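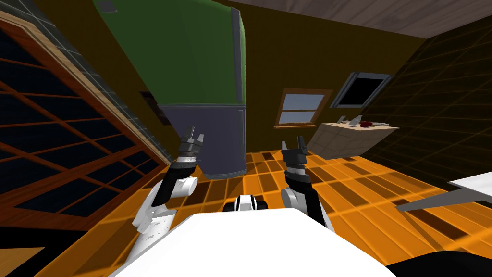 Arts Management, Unit 2: Contracts and Public Statements

Read the Tandero handout before Friday. Bring the sample contract to class.

A guest artist is usually hired for a fixed number of performances. The orchestra is a buyer of services, and the artist is a contractor. Most of the rules students know from regular employment do not apply.

Terms to know

Morality clause – lets the presenter cancel if the artist's conduct harms its reputation. Older contracts leave "harm" undefined.
Pay-or-play – the full fee is owed even if the concert is canceled by the presenter.
Force majeure – storms, strikes, illness. Angry letters do not count.

Case: the Desmet Festival

The festival booked a cellist for two concerts in July. A local paper then printed her remarks on a border dispute. The box office logged 555 emails, most of them asking for her removal. The contract had a pay-or-play clause and no morality clause. The festival canceled, paid the full fee, and lost the Endutov Foundation as a sponsor anyway. The hall was 45 percent full for the replacement.

Points for discussion

Did the festival have a legal problem or a public relations problem? Look at who made the decision and when the board was told.
Compare the Tadis Hall policy, which allows cancellation only for statements made on stage.

Written work: one page on the Desmet case, worth 20 points. Cite the clause you rely on.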